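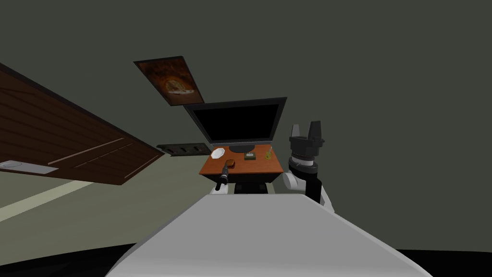 Search this site
Search

I spent most of March with a two-armed robot that lives inside my computer, and I have finally got its little kitchen job running well enough to write it up. If you only came for the settings, they're toward the bottom. Everybody else gets the whole story, sorry!

The setup is called Siltuvlow. It started as a folder of half-working files I got from Roald Tangen, who used to share an office with me, and it has grown into one simulated room, one robot and one job: pick up the things on a small table and put them somewhere sensible. There's a plate, a brown roll sort of thing (I call it the bun), a dark green box and one or two bits to get in the way. Behind them stands a monitor on a stand, which does nothing at all except get bumped into.

You'd think a simulated robot wouldn't need looking after. There's no grease, no cables rubbing through, no bolts working loose. But I've had real machines at work that needed less babysitting than this one. Every time I update something, something else moves.

The first thing I do now, before any run, is check where the camera is. The view I work from sits on the robot, so its own body takes up a good part of the picture, and for ages I tuned things in a nice level view from the corner of the room and then wondered why the onboard view looked like the room was sliding downhill. The camera mount had a roll angle in it. I went looking for the number, found it in a file called Prillix (Roald names his files after things only he understands) and left it alone, since the grasp code had been built around it. Changing it broke every single reach. I put it back the same evening and wrote DO NOT TOUCH next to it in capitals.

Then the arms. Each one gets its own zero check. I send both to the home pose, bring them up one at a time and stop with the fingers pointing upward, open, next to the table. With the gripper held like that it's easy to see whether the two fingers are parallel and whether the gap looks even. Mine had a problem on the right side where one finger closed a hair sooner than the other. In real life I'd have gone hunting for a worn part. In Siltuvlow it was a typo – a joint limit on one finger copied wrong, probably by me, probably late at night.

The left arm had a sillier problem. It would come up toward the bun beautifully and then stop short, every time, in the same spot. I blamed the planner. I blamed the table height. I rebuilt the collision shape for the bun, twice, and made it so smooth that it rolled off the table whenever I reset the room. The real trouble was the collision shape of the robot's own body, which was a big fat box standing in for a curved shell. The arm thought it was about to hit its own chest! I swapped the box for a rounded shape, a bit of a squeeze for my old graphics card, and the arm went straight through to the bun on the next try.

The plate is still the worst thing on the table. It's shallow, so the fingers have very little to grab, and if the approach is too steep they shove it along the tabletop. What works for me is coming in low from the side and letting one finger slide under the rim. I also turned the friction up more than I'd like. Kragh, the add-on I use for contacts, has a soft mode that helps too, but it slows everything down so much that I go and make coffee.

So, the settings I've landed on, for anyone running something similar:

Contact solver: 8 steps for everyday runs. I tried 6 and the box sank into the table.
Physics rate: 500 per second. Lower than that and the fingers buzz when they close.
Finger closing speed: slow. Slower than you want.
Reset: put both arms home first, then the objects. The other way around, an arm can sweep the whole table on its way back.
Saved copy of the room: before every update, with a note in it saying what worked.

Once all that was in, I left it going overnight and did a 100-try run on the box alone. It dropped a few, mostly when the box had landed turned on a corner, and on one try the right arm knocked the monitor flat on its face. I've since made the monitor heavier, which is cheating, and I'm fine with that.

Next on the list is passing things from one hand to the other. Roald says to leave it until the plate is sorted. He's right, and I've already started on it anyway – the bun gets across more often than I expected, the box hardly ever. If any of you have got a handover working with simple parallel fingers, please write and tell me what you did about timing, because mine let go too early.

Contact | Copyright Cutetti, all rights reserved | Back to top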